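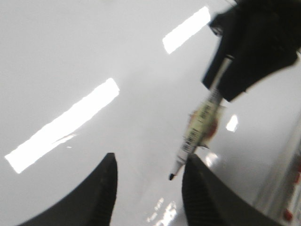

## 3. Perception and grasp planning

My part of the project was the software between the wrist cameras and the arm controller. Wenjie Liao wrote the controller itself and the logging tool, which we call Povitz.

The task is to get a marker into the gripper with a known tip direction. The planner takes a wrist image, segments the marker, fits a line to the barrel and sends a grasp pose. It runs in two modes: marker on the table, and marker held by the other gripper.

Glare was the main source of bad fits. The overhead lights reflect off the work surface as long bright bars, and a white barrel has almost the same pixel values. Our first segmenter used a brightness threshold and often fitted the line to a reflection.
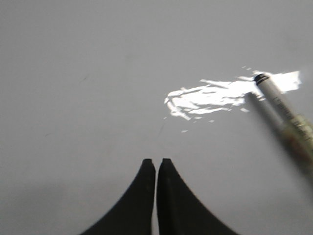 For the table mode I changed three things:

- The fit now starts from the dark cap and grows along the barrel.
- Saturated pixels are masked out before the line fit.
- The shadow edge is used as a second check on the angle. If the two differ by more than 2 degrees, the planner asks for another view.

The training set has 1,096 labeled wrist images, and 406 of them have glare touching the marker. Labeling those took nearly 60 hours because the barrel edge is hard to see at full zoom.

### 3.1 Open problems

The shadow check doesn't apply when the marker is held in the air, so that mode still depends on the mask alone. Motion blur also shifts the fitted end point. Wenjie added a short pause before each capture, but the controller can skip it when the queue is full. The fix is on a branch and hasn't been merged.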